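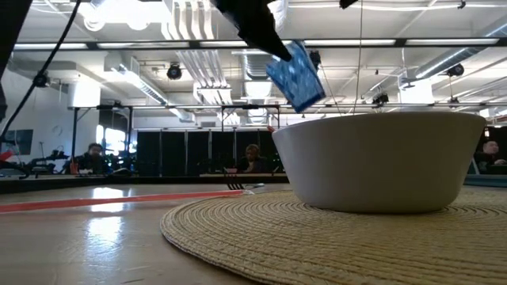

How many trials do you need before you can say one gripper is better than another? For most table-top jobs, 100 trials per gripper with the same objects and the same start positions will show a difference worth acting on.

Guides > Grippers > Side-by-side testing

These steps compare two sets of fingertips on the same arm. We wrote them while choosing between the narrow Urnora tips and the wide pads from Nechyporuk, and they should work for any two sets that fit the same mount. Plan on a full day for each set.

1. Fix the task first

Pick one task and write it down in a single sentence. Ours was "pick up the item from the table and release it inside the bowl." A bowl is a good target because the rim punishes a sloppy approach. Put it on something that marks its position, such as a placemat, and tape the mat down at two corners.

2. Choose the objects

Use one soft flat item, one thin rigid item and one rounded item. A packet or a sponge is fine for the first. Flat things are where pointed tips and wide pads differ most. A pointed tip gets under a corner easily but holds a small area, so the item often hangs tilted with one corner down. With wide pads the item stays level, but you need more clearance at the rim.

3. Set the arm limits

Keep speed, approach height and closing force the same for both sets. We ran the arm at 74 percent of its rated speed. If one set needs a different force to hold anything at all, record that as a result and run it again as a separate series.

Reset the tool length every time you change tips. The Urnora tips are longer than the pads, and our first series at Lulledton had to be thrown out because the controller still had the old value.

4. Place the cameras

You need one view from the side, low enough to see the tip meet the object, and one from above. A side view will hide the inside of the bowl, so don't score releases from it. Watch for glare on a polished tabletop. Window light moves during the day, and a bright patch that was harmless at 9 a.m. can sit right under the pick point by noon.

5. Run and score

Score each trial as one of these:

- clean: picked, carried and released inside the bowl
- contact: released inside, but the item or a tip touched the rim
- drop: lost on the way
- miss: never left the table

Change the object every ten trials. Write down contacts even when the item ends up where it should — they wear the tips and they get worse with speed.

6. Check for wear

Look at both tips after the last trial and wipe them with a dry cloth. The maker of ours gives 3000 cycles before replacement. At Ondlow, where the same set runs on a rougher table, one tip was worn smooth after 159 picks of the thin rigid item. If you see that kind of wear, repeat the first ten trials with a fresh tip and compare the scores before you go on to the second set.

74 shares | 3 comments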